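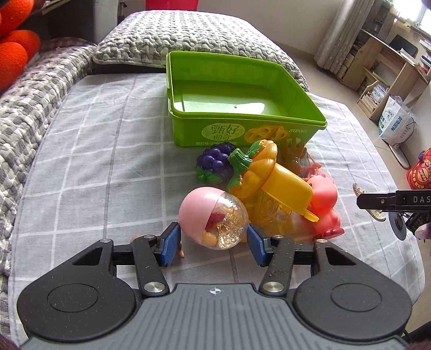
Teaching a gripper to tidy up: recording your first toy-sorting set

By Corina Grecu, posted Aug 24, 2025

If your hand-held grippers are built and the fingers open and close smoothly, you're at the fun part! This page covers recording the demonstrations for a simple job: picking up small toys and dropping them in a box. I did mine on the bed in my spare room, and it was a brilliant place to start (soft, a good height, and nothing rolls under the sofa).

What you need

One or two finished grippers, an open box and a handful of toys in different shapes. Mix them up. A capsule with a little toy inside is great practice because it's smooth and round, while plastic fruit gives you odd edges and leafy bits to grab. Squashy rubber animals are lovely and forgiving.

Setting up

Put the box down first and heap the toys against the front of it. A bright green box against a pale sheet is easy to pick out later, when you're scrubbing through clips. Draw the curtain a little if the window is blowing out the picture.

Recording

1. Start with the fingers open and wait a second or two.
2. Come in slowly, with the toy midway between the fingers.
3. Close, pause, lift, then move over the box.
4. Let go low down. Throwing is fun but teaches bad habits.
5. Shuffle the pile and go again.

Using both hands? Practise without recording first. My left hand was hopeless for the first 17 tries, and then it clicked!

How many?

I had something usable after 90 clips, and it got much better once I was over 400. Ionuț Pană suggested stopping every 4 clips to check the files had saved, and I'd pass that on to anyone. Name the folders by toy as you go, and keep the fumbled grabs in a separate one.

Next page: trimming the clips and lining up the two grippers.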